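4.2 Does the open rail reduce floor clothing?

The claim most often made for open clothes rails is that they lower the effort of putting a garment away, and that lower effort means fewer clothes left on chairs and floors. The Sturavden trial is usually cited in support. We think it supports much less than its readers have taken from it. The trial followed 400 households for two weeks, and the outcome was a diary filled in by the person who had agreed to take the rail. A person who has just made room for a new piece of furniture has some interest in reporting that it works. No one checked the diaries against the rooms.

The Skekmont survey is larger, with 700 replies, but it asked only whether respondents felt their bedroom was "under control." Owners of open rails said yes more often than owners of closed wardrobes. The survey did not ask how many garments either group owned. A short rail holds fewer clothes than a wardrobe does, and people who choose one may simply have less to hang. Tedesco, a smaller study, did record garment numbers, and once these were taken into account the difference between the groups was too small to interpret.

A second problem is the meaning of "put away." All three studies scored a garment as put away if it was on a hanger and the hanger was on the rail. This treats a pressed shirt and a shirt slung over the bar by one shoulder as the same result. In our own visits to the 7 homes in the Zallel group we tried to separate the two, and found the line hard to draw.

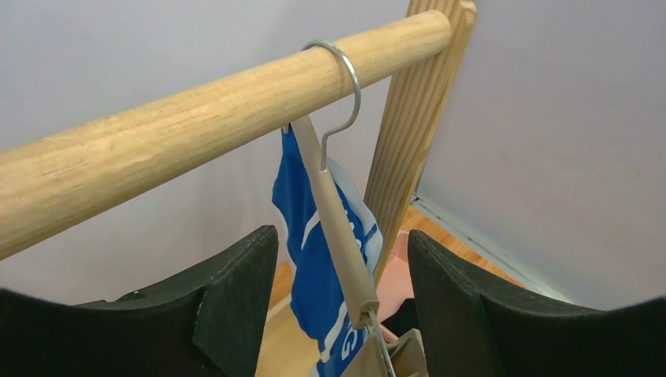
Figure 3. Blue and white garment and hanger on a wooden rod, with a fluted post at the rod's end.

Sportswear gave us the most trouble. Coders disagreed over whether a jersey worn once and hung up again should count as stored or as waiting to be washed, and the residents themselves were often unsure. If such items are counted as stored, the rail looks like a success. If they are counted as laundry, much of the benefit goes away. Earlier authors do not say which rule they used, and we could not recover it from their tables.

We therefore treat the reported effect as unproven. It may be real for some households in the first weeks of use. Whether any of it was left by September, when the Zallel homes were visited again, is taken up in the next section.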